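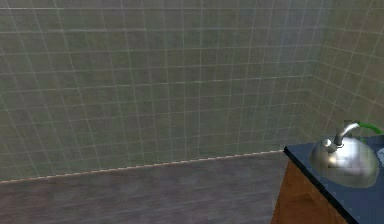
Sim bathroom, corner by the sink. Steel bowl, gooseneck faucet, green hose. My whole week lives here.

Okay, a few posts on how we set up the practice cell for Kenden, our bathroom cleaning arm, and what I've been fixing in it since October.

The cell is all software. Hatice Türkmen built the first version at Castik and I took it over when she moved to the navigation side. She left me great notes and one very angry comment about grout.

First fix: the hose! It's a chain of short segments with a stiffness value on each joint. Mine was set way too high, so if the arm brushed it the whole thing jumped like a startled snake. I went down to 600 and it calmed right down (1000 was the old number, if you're comparing).

Second fix: the basin. It's super shiny and the depth readings hate that. I kept getting a hole where the bowl should be. I now swap in a duller steel on half the runs so the arm learns both, and yes, I kept the shiny one, real sinks are shiny.

The trim strip along the floor still has jaggies. It's purely cosmetic but it bugs me every single morning. Anyone have a cheap trick for that?

My upkeep routine, such as it is: reset the cell, check the arm's home pose, check the collision shape on the countertop, then run the 223 saved starts overnight. Last night 97 of them stopped early, almost all on the same faucet contact. So that's today.

Found it, I think. The spout's collision shape was fatter than the spout you see, so the arm was bumping into thin air. Trimmed it and I'm rerunning now with coffee number three.

Next up is moving the cell to a new physics build. Hatice says save a copy of everything first. Saving a copy of everything!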